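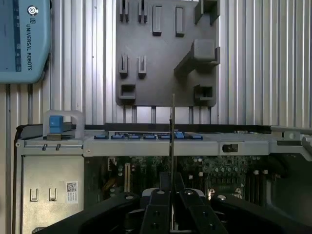
Grodberg Bench Driver 37-Piece Set - Review

Posted 18th October

I bought this set in May to replace a box of loose screwdrivers that had lost most of its useful sizes. It has been used on and off ever since, mostly for computer repairs and small household jobs. I paid full price for it.

The set has one handle, a short extension, a flexible shaft and 34 bits. Everything sits in a flat case with a hinged lid. The bits are held by friction in a rubber tray, and the sizes are printed next to each slot. The print is small but has not rubbed off.

The handle is the best part. It is 115 mm long with a spinning cap, and the cap turns freely with no wobble. The grip is hard plastic with shallow grooves. I would have liked something softer, but it wipes clean and does not pick up dust.

Bit quality is good in the sizes most people will use. The PH1 and PH2 fit tightly and show no wear after 18 machines, plus a kitchen hinge job that was harder on them than any computer. The flat bits are less good. The smallest one twisted on a stuck battery cover and I have stopped using it.

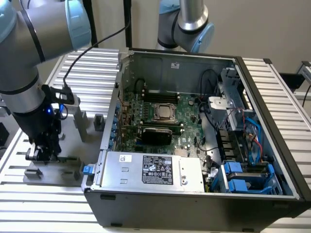
Magnet strength matters if you work on desktops. A case screw will stay on the end of the bit when you reach past a cooler, even with the extension fitted. The tiny screws that hold down M.2 drives stay on too, as long as you move slowly. The flexible shaft is another story. It bends too easily and loses most of the turning force, so I leave it in the case.

I also own the older Sturkard set, and the two are close. Sturkard has better flat bits and a thicker handle. Its case is worse - the latch broke in the first year and mine is now held shut with a rubber band. The Grodberg latch still clicks.

Replacement bits are sold one at a time, but shipping costs more than the bit. Standard 4 mm bits from other brands fit the handle fine.

Good: handle, magnet, Phillips and Torx bits, case.
Bad: smallest flat bit, flexible shaft, cost of spares.

Rating: 4 out of 5. If you mainly need flat bits, get the Sturkard.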